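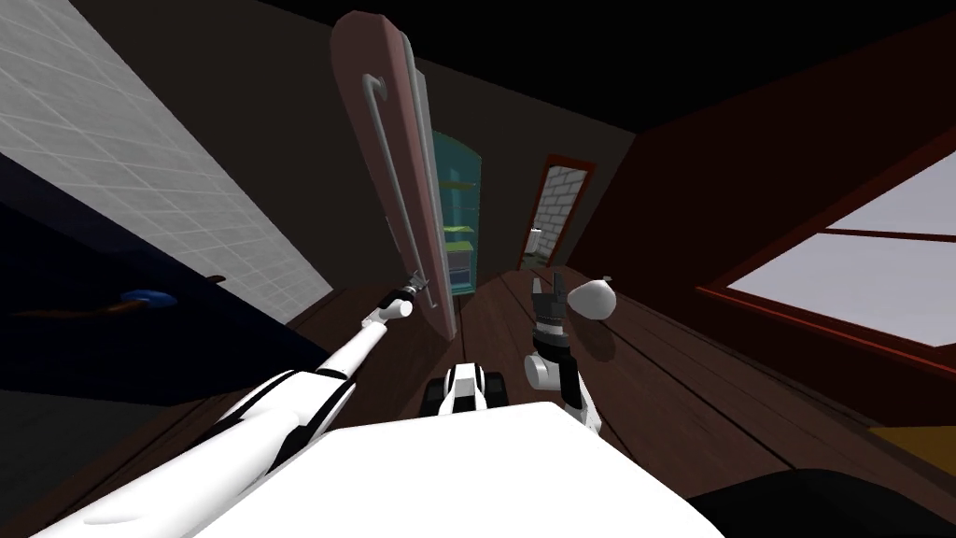
In simulation, the left gripper meets the long gray handle of a pink door.

Features | Workplace | Food | Archive

Last updated: January

The door that ate the morning

Ask the kitchen crew at Otora what wore them out before the robot came, and they skip the stoves and the lifting. They say doors. The catering house on the edge of Surkberg sends out meals from a building full of cold rooms, pantries and closets, and someone always had to walk off and fetch something. One worker wore a step counter for a shift and logged 80 door openings before lunch.

Kettle, the two-armed robot on wheels that now does much of the fetching, learned its doors in a simulated house first. I got to watch a practice run on the office screen and loved every minute of it! Brown plank floor, red window frame, bright green shelves behind the door – it looks like a toy kitchen, and the people who cook for a living crowd around it like it's a ball game.

Kanini Kaijage runs the early shift, which starts at 5:30am with a crew of 14. She used to cook. Then she spent years mostly fetching for the people who cooked, and now she is back at the stove four mornings out of five. "I forgot I was good at sauces," she told me, and handed me a spoon. She is very good at sauces.

The crew picks what Kettle practices next. They keep a list taped to the pantry wall, 43 entries long when I visited, with things like "walk-in, the sticky latch" and "spice closet, opens the wrong way." Eight of them are crossed off. Each week Kaijage sits down with the programmers from Ostotska and argues for her favorites.

Some of it has been hard. Two runners had to learn new jobs, and one of them still misses the walking and the chatting along the way. The crew now takes its coffee break together to make up for it, all at one long table, and I can report that the talk is loud and mostly about latches.

Next on the list is the freezer.

43 shares | 8 comments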